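About Durkovau

Apr 19, 2024
By the Durkovau shop desk
2 comments
14 shares

Durkovau sells things that stand on kitchen counters and tables so that other things can stand on top of them. We've tried to find a grander way of saying that. A consultant once offered us "vertical solutions for the modern home," and we paid the invoice and went back to saying shelves.

The company began in the back half of a former carpet store in Dudham, with 400 square feet of floor, one good table and a landlord who believed heating was a state of mind. We had been selling dish racks for a firm called Yap, which made decent racks and then stopped making anything. The customers kept calling. After a month of telling them where else to look, we started ordering racks ourselves, and by the following March we had a shelf of our own design with legs of four slightly different lengths. It's still in the building. We keep mail on it.

These days we have 900 square feet, still in Dudham, and the legs match. The range has settled into counter shelves, dish racks and a few odds and ends such as spare feet, screws and hooks. People with big kitchens don't need us much. Our customers tend to live in apartments where the microwave, the coffee maker and the drying plates are all fighting for the same stretch of counter, and the plates usually lose.

Every shelf gets tried out on a plain tabletop before we agree to sell it. We put something on top, leave the space underneath alone for a while, and see what it's like to live next to. A surprising number of shelves look fine in a catalog and then make you reach around a leg every time you want a cup. White tables are best for this kind of work. They show shadows, scuffs, crumbs and any foot that has decided to leave a mark.

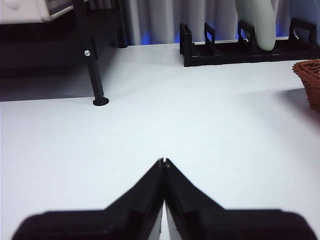

Does a counter shelf need to be screwed to the wall?

Most of ours stand on their own feet and are meant to stay that way. If the counter is level and the heaviest thing sits toward the middle, leave the wall alone. Tall units are different, and those ship with a bracket and a page of instructions that we rewrote after the first version confused our own staff.

We have opinions about feet. A round, flat foot spreads the load and slides when you want it to, and a bare tube end will find the one soft spot in your countertop and move in. Our standard line, the Rondov, has flat feet on every leg. It's rated to hold 40 pounds, which covers an ordinary small microwave and whatever you've stacked on the microwave against your better judgment.

The Rondov comes in black. We did offer it in a shade called Oat for one season, and if you bought one, thank you, we remember your order fondly. There may be a brass version someday. There was supposed to be one already, but the samples came back the color of old mustard and the discussion has cooled.

Orders are packed flat at our own bench, with the screws in a paper envelope taped to the longest part. Please look there before you write to us. If they're missing all the same, write to us anyway and we'll mail you a set, plus a spare foot — we have plenty of feet.

Visitors are welcome at the Dudham shop. Parking is behind the building, next to the dumpster with our old sign on it. Bring the width of your counter, and the height of the cabinet above it if you have one. Measure at the back as well as the front. Old kitchens can be a good deal narrower by the wall, and we'd like you to find that out before the shelf does.

Last updated by the shop desk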